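4.2 What people paid for in a lamp

I sent the lamp survey to 2000 Bandska shoppers and got 1321 answers back. Radwa Berrada coded the open comments with me — slow work! Most people (well over half) asked for a warmer bulb before they asked for a dimmer, and 552 wanted a longer cord.

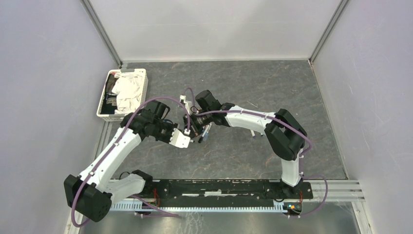
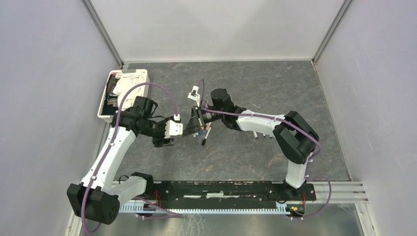
Figure 2. White basket with white and black contents, two views.

4.3 Shade color

I really expected linen shades to win in the Wiltton group, but brass bases swayed people more.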